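Home | Kitchen | Furniture | Garden | Tools | About

Jarmont Oil Finish Kit: four months on our table

I have been promising this one since the spring, when I finally gave in and stripped the varnish off our big old dining table. If you've ever lived with a varnished table and a family that never uses coasters, you know the look. White rings, a cloudy patch where somebody parked a casserole, and one corner that had gone sticky and stayed sticky no matter what I wiped it with.

So I wanted oil. I wanted something I could patch myself on a weeknight without sanding the whole top back to nothing, and I wanted it to look like wood when I was done. The Jarmont kit kept coming up whenever I asked around. It cost me $60 plus shipping, and I paid for it myself, same as everything else I review.

In the box you get a can of the oil, a smaller tin of paste wax, two white pads, a gray pad, a stack of lint-free cloths and a folded instruction sheet. The sheet is good! It's printed big enough to read from a kneeling position, and somebody clearly thought about the order you'd need things in. My one gripe with the packaging is the lid on the oil can. It's a pry-off lid with a very shallow lip, and I bent mine on the first opening and it has never sealed properly again. I decanted what was left into a jar, which you shouldn't have to do at this price.

I do love a pale top with some streaky grain in it, and that's where oil earns its keep, to my eye. Varnish puts a kind of window over the grain. Oil lets those darker tan bands come forward a bit.
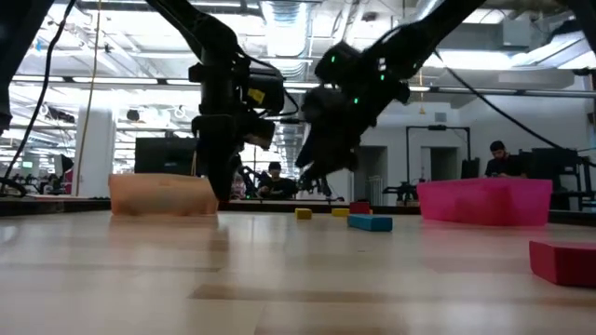
Putting it on

Prep is the miserable part and no kit is going to save you from it. I went over the top with 112 in my head the whole time, that being the number of minutes my neighbor swore it would take. Ha. It took me a full weekend, and most of that was the edges. I stopped at a medium-fine paper because the sheet says not to polish the surface too smooth or the oil won't soak in, and I think that's good advice. On an end table years ago I went far too fine and the oil just sat there looking at me.

The oil itself goes on with the white pad. You pour out a puddle the size of a pancake, push it around along the grain, wait 15 minutes, and wipe off everything that hasn't gone in. Then you wipe again. Then you wipe again when you think you've finished, and find a shiny streak by the far edge that you missed. I can't stress the wiping enough. Anything left on top dries gummy, and you'll be back to the gray pad and a bad mood.

Smell: mild, a bit nutty, gone by the next morning with the windows open. My husband said it smelled like a paint store, so maybe I'm just fond of it. The used cloths need to be laid out flat outdoors to dry before you throw them away (oily rags balled up in a trash can can catch fire on their own, please don't skip this). The sheet does mention it, but down at the bottom, and I'd put it at the top in red.

I did three coats with a day between each. The sheet says two will do. After two, mine still had a couple of thirsty patches where the sun comes in, so I went for the third and I'm glad I did. Then the wax, very thin, buffed with an old T-shirt because I'd run out of cloths by then.

Living with it

Four months in, here's how it's holding up. Water beads for a while and then it doesn't, so you do have to wipe up spills within the hour or so. Coffee has left one faint ring, and I got rid of it with the gray pad and a dab of oil before dinner. That's the whole reason I switched, and it worked exactly as I'd hoped. Red wine was wiped up quickly and left nothing. A hot pan lid left a mark that I've faded but not removed.

It has warmed up the color a little. If you want your wood to stay as pale as it was bare, get the Witance white oil, which has a touch of pigment in it. I used that on a set of shelves and it really does hold back the yellow. It's fussier, though, and shows lap marks if you dawdle.

I've also tried the Sosivov hard wax, which is a one-coat product and dries much tougher. I'd choose it for a floor every time. Pale floorboards with all that lovely mixed color, some beige and some nearly whitish-gray, look their best under something flat and matte like that, and you don't want to be down there re-oiling twice a year. On a table I find it harder to patch without a visible edge.

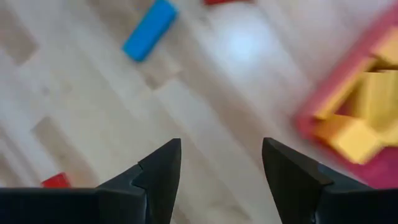 Brenda Birkett wrote in to disagree with me on that last point: she has had the hard wax on her kitchen table for two winters and says the trick is to feather the patch out with an almost dry pad, way past the damage, and then leave it alone overnight before you judge it. She also thinks I'm being stingy with the Jarmont, and that a fourth coat would have saved me from the pan lid. She may well be right. I've got enough oil left to try it on the leaf we keep in the closet, so I'll do that first and report back.

What it costs to keep going

A refill can of the oil on its own is $40, and I've used less than half of mine on a table that seats eight. The wax will outlive me. You can buy replacement pads but I'd just get the plain white ones from the hardware store, they seem to be the same thing.

Would I buy it again? Yes, for a table or a desk or anything else you're willing to fuss over a little. I wouldn't use it in a bathroom, and I wouldn't hand it to somebody who wants to do the job once and forget it. Minus half a star for that lid.

Rating: 4 out of 5

Next month I'm looking at the Zou sanding block, the one with the clamps at both ends, which a few of you have asked for. Mine is already clogged, so that should be fun.

Contact | © All text by the author, please ask before reprinting | Back to top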